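Game Worlds handout, 08/10/2018
Reading: the Grollomow wiki, pages on side characters

Gomer starts out as a ferry guard in Vemport and comes back in the sequel as a gym boss - a great case of a role swap! Look at what stays the same: his hat, his team, his bad jokes.

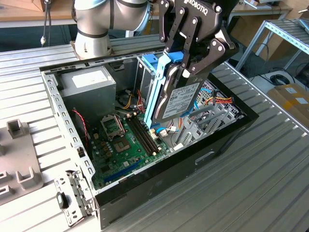

What changes in the sequel
Yusuf takes over the ferry, and Gomer's old side quest now pays 695 coins, up from 320. I love this detail.

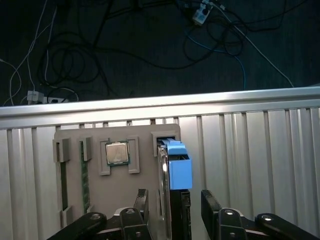
Hard drive in its blue caddy

For July: play both versions of the Vemport chapter and bring two scenes to compare.

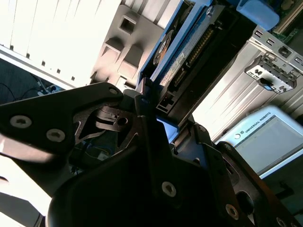

Gripper plates and screws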